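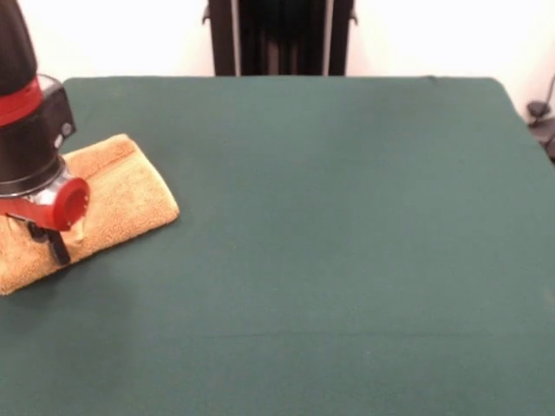
Belo Textile Handling Cell
Equipment page and planning notes

Supplier: Witberg
Integration and commissioning: Ortner
Product group: Single-arm cells for soft goods
Availability: to order

Overview

The Belo cell handles folded flat goods such as hand towels, bath towels and cleaning cloths. It is supplied as a single-arm station with a two-finger gripper, a felt-covered work table and a control cabinet. The standard configuration picks a folded item from the table, turns or moves it, and sets it down at a taught position. Unfolding and folding from a loose pile are not included in the standard configuration and are quoted separately.

The cell is intended for sites that process terry goods in small and medium lots, where a dedicated folding line cannot be justified on volume. It is not rated for wet goods.

Scope of supply

Robot arm with wrist mount
Gripper assembly with one set of fingers
Work table with green felt covering
Control cabinet and operator panel
Cable set, 5 m
Spare finger set
Commissioning, 2 days on site
Operator manual in English and German

Not included: guarding, floor anchors, compressed air, conveyors, and transport beyond the loading dock.

Work surface

The felt covering holds cloth in place while a finger presses into the pile. On bare steel or laminate the item slides before the grip closes, and the pick has to be repeated. Order a replacement covering with the cell. Lint collects in the felt and should be vacuumed at the end of each shift. Solvent cleaners damage the backing and void the warranty on the table.

The picking area must be kept clear of labels, pens and trays. Spare items belong on a separate stand outside the reach of the arm.

Grip on terry cloth

A thick looped fabric is gripped by pinching a small fold from the top layer. Closing height is therefore the setting that matters most. If it is too high, the fingers close on loops only and the item drops during transfer. If it is too low, the fingers take several layers, and the lower layers stay creased after release. Closing height is stored per article. Allow time to teach each article again when the fabric weight changes, including after a change of laundry chemistry that affects the loft.

Fingers are wear parts. Check the tips weekly for burrs, which pull loops.

Site requirements

Supply: single phase, on its own circuit
Floor: level, capable of taking anchors
Operating range: up to 22 °C without the cabinet cooler; above that, order the cooler
Lighting: even, without direct sun on the table
Cable routing: behind or beside the table, clear of the arm's path

Budget planning

The purchase price covers the scope of supply listed above. The following items are the ones most often left out of a first budget:

Guarding or scanner, depending on the risk assessment
Electrical connection by a local contractor
Teaching time for each additional article
Replacement fingers and felt
Operator training for a second shift
Annual inspection

Replacement finger set, part no. 664, is stocked at Drasthorpe and can be ordered singly. Felt coverings are cut to order. A service contract can be taken out at any time in the first year and includes the annual inspection but no wear parts.

Buyers planning a second cell should specify both control cabinets together. Cabinets from different production runs can be linked, but the work is charged by the hour.

Trial handling

Send samples before requesting a firm quote. Each sample article should be supplied folded as it will arrive at the cell, in the condition in which it leaves the dryer, with the fabric weight marked on the packing list. Samples are returned on request at the sender's cost. The trial report lists closing height, finger type and any article that could not be handled. Trial bookings are closed in July.

Contact

Quotes and trial bookings: Nadja Stöckli
Site planning and electrical: Gion Sutter
Spare parts, Drasthorpe: Burgi Hollenstein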